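鸡蛋过河

我姨妈和我妈九年没有说过话，这九年里她们靠鸡蛋来往。

先说清楚，鸡蛋是我运的。姨妈住在Sturedside，养鸡，我妈住在Posonton，不养鸡，也不喜欢鸡，嫌鸡看人的眼神不正。两个地方隔着一条河，坐班车要过Jakovau大桥，天气好的时候坐在右边能看见河滩上有人钓鱼，天气不好的时候什么也看不见，车还特别颠。我每个月去一趟，带着我妈给的一袋东西，有时候是腌萝卜，有时候是旧毛衣拆出来的线，有一回是一包樟脑丸，用报纸裹了三层，外头又套了个塑料袋，全车的人都在找味道是从哪儿来的。我就看窗外，假装我也在找。

回来的时候我带鸡蛋。

姨妈装鸡蛋有一套讲究，谁也别想插手。她有个黄色的塑料蛋托，黄得要命，放在哪儿都是屋里最亮的一样东西，说是当年在Jacobs杂货铺买的。鸡蛋要大头朝上，大头朝上，大头朝上，她每回至少说三遍，好像我是头一天见到鸡蛋。我问过她为什么，她说你外婆就是这么放的。那外婆为什么这么放呢？她说你这孩子怎么这么多话，把手洗了。

我三十好几了，还是“你这孩子”，还是要洗手。

这两姐妹到底为什么不说话，我听过两个版本。我妈的版本是，外婆走后分东西，姨妈把厨房里的都搬走了，连擀面杖都没留下。姨妈的版本是，我妈当着一屋子亲戚说她炒鸡蛋放糖，说得很难听。我小时候觉得肯定还有第三个版本，一个真正的、大人不肯讲的版本，里头得有钱，有男人，至少有一封信。等我长大了，旁敲侧击了好多年，什么也没敲出来。就是擀面杖和糖。我都有点替她们失望。

不过她们谁也没断过打听。我一进姨妈的门，她先看我手里的袋子，再说：“她腿怎么样了？”从来不说“你妈”，就是“她”。我说还行，上楼疼，下楼不疼。姨妈说活该，叫她穿厚袜子她不穿。然后去里屋翻半天，翻出一双厚袜子来，说是买大了，自己穿不了，让我随便拿去给谁。回到Posonton，我妈接过袜子，捏一捏，说：“她就会买这种颜色。”第二天就穿上了。

我夹在中间当邮差，也当翻译。姨妈说“她那个萝卜咸得能把人腌死”，我到了我妈这边就说“姨妈说萝卜味道挺足”。我妈说“她那些鸡越养越小气，下的蛋一个比一个小”，我到了姨妈那边就说“妈说这回的蛋挺秀气”。我觉得自己干得不错，后来才发现她们俩都听得懂原文。有一回姨妈笑了一声，说：“秀气？她是嫌小吧。”我当时脸都红了。下个月那一托鸡蛋，个个大得吓人，盖子都盖不上，我一路用围巾兜着回来的。

那年三月出了点事。

也不算大事，就是我把鸡蛋摔了。车过了Jakovau大桥有个急弯，我那会儿正打瞌睡，袋子从膝盖上滑下去了，闷闷的一声。我没敢看。旁边坐的大婶替我看了，说：“哎哟。”就这一声“哎哟”，我心里就全明白了。到家打开，十五个蛋，坏了六个，黄的白的糊了一袋底，剩下的九个也沾得黏糊糊的，擦都不好擦。

我跟我妈说对不起。我妈没骂我，她站在水池边上一个一个地洗，洗得很慢。洗到后来她忽然说：“她是大头朝上放的吧？”

我说是。

她说：“你外婆教的。她教我，我老记不住，老放倒了。她就不让我碰，光让你姨妈放。”

我从来没听过这个。我站在旁边拿着抹布，不知道该接一句什么，就说，那大头朝上到底有什么好处呢？我妈说：“我怎么知道，我又没学会。”说完把水关了，手在围裙上擦了两下，去看电视了。电视里在演什么我一点都不记得，她大概也不记得。

那个黄蛋托摔裂了一个角。我不敢告诉姨妈。你想想看，那可是跟了她那么多年的东西！我跑遍了Posonton，想找个一模一样的，绿的有，蓝的有，灰纸浆的到处都是，就是没有黄的。卖蛋托的小伙子说蓝的结实，我说不是结实不结实的事。他说那是什么事，我说你不懂，其实我自己也讲不明白，站在人家店里跟一摞蛋托较劲，后头还有人等着结账。

最后是我妈给Jacobs打的电话。她居然记得号码！那个铺子还开着，换了好几个老板，名字没换。她在电话里跟人说了半天，先问有没有黄的，再问多少钱，再问怎么比从前贵这么多，最后说：“你给我留着，我来拿。”

我以为听错了。我说妈，Jacobs在Sturedside。

她说：“我知道在哪儿。我在那儿长大的，还用你告诉我。”

那天早上她换了三身衣服，最后穿的还是头一身。袜子倒是没有换，就是姨妈买的那种颜色。一路上她坐得笔直，过桥的时候也不看河，两只手抓着包，包里是空的，连腌萝卜都没带。我说要不要带点什么，她说带什么带，我是去买东西的，又不是去走亲戚。

买完蛋托出来，往左是车站，往右是姨妈家那条巷子。她在铺子门口站了一会儿，把蛋托翻过来看，又翻过去看，说做工不如从前了。又说塑料味儿大，得晾晾。又说这太阳真晒，哪有地方坐坐。

我说，姨妈家就在前头。

她说：“我就坐坐。”

门是姨妈开的。她手上有水，看见我先看袋子，这是老习惯，看完袋子才看见袋子后头的人。我当时心想，这么多年我翻译来翻译去，今天可没我的活儿了，我连喘气都轻手轻脚的。结果姨妈看了她半天，说：“你腿不是疼吗？”

我妈说：“平地不疼。”

就这样。然后就进屋了。我还在门口站着，鞋都没想起来脱。

进了屋才叫好看。姨妈往桌上看一眼，我妈也往桌上看一眼。姨妈那天正拾掇鸡蛋，从透明塑料盒里往托里归置，我妈把新买的黄托往桌上一放，说旧的坏了，孩子摔的，赔你一个。她就这么把我卖了！我憋了那么久，瞒得那么辛苦，她一进门就卖了。姨妈瞪我一眼，瞪得也不怎么用力，说：“洗手。”

这句我以为是跟我说的，结果我妈先去了水池那边。
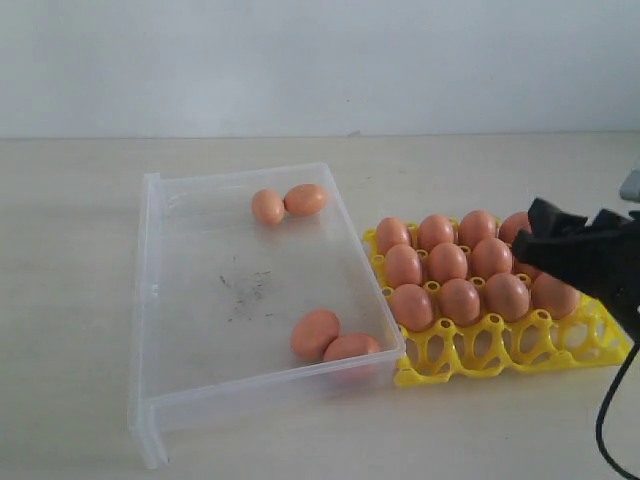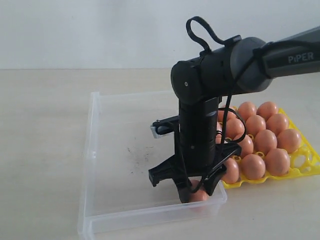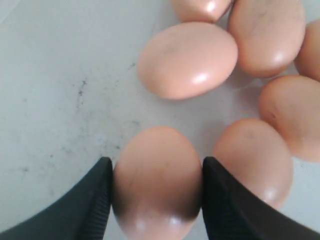

姨妈说大头朝上。

我妈说知道。

姨妈说知道你还放倒。

我妈说这个蛋两头一样大，我怎么看得出来。姨妈把那个蛋拿过去，对着窗户举起来看，看了好一阵子，脸上有点挂不住，又递给我看。我也看不出来。它就是个圆乎乎的蛋，哪头都像大头。姨妈说那就搁一边，中午炒了吃。

于是中午就炒鸡蛋。我坐在小板凳上剥葱，心里直打鼓，眼看着姨妈把手伸到糖罐子那儿去了，我赶紧咳嗽了一声。姨妈的手停了一下，回头去看我妈。我妈正低头擦筷子，擦得特别认真，一根一根地擦，头也不抬地说：“少放点。”

姨妈放了一小撮。放完了想想，又添了一点。

那盘鸡蛋到底好不好吃，我说句公道话，甜的。我妈吃了两筷子，说咸淡还行。我差点笑出来，赶紧扒饭。吃完了她去厨房转了一圈，出来的时候手里拿着那根擀面杖，也不说借，也不说要，就拿在手里掂着，跟姨妈说这头怎么磕了个坑。姨妈说早就有坑，外婆打老鼠打的。我妈说胡说，明明是打你打的。姨妈说打我？哪回不是你惹的祸！两个人就为这个坑吵起来了，吵得那叫一个起劲，嗓门一个比一个高，院子里的鸡都跟着叫。

我把碗洗了，桌子擦了，她们还没吵完，已经从擀面杖吵到了一条裙子，那条裙子我听都没听说过。我看看钟，末班车还早，就去院子里坐着。有只鸡走过来看我，我妈说得对，那个眼神是不大正。

后来我还是每个月跑一趟，只不过有时候一个人，有时候两个人。两个人的时候我坐后排，靠窗的位子归我妈，鸡蛋也归她抱，她不放心我，说我一上车就睡。擀面杖到现在还在姨妈家，我妈每回去都要拿出来掂一掂，走的时候又放回去。姨妈问过她一次到底要不要，要就拿走。

我妈说：“拿回去我放哪儿，你先收着。”

姨妈就又收回抽屉里去了，收完了喊我，叫我去鸡窝看看，今天的蛋捡了没有。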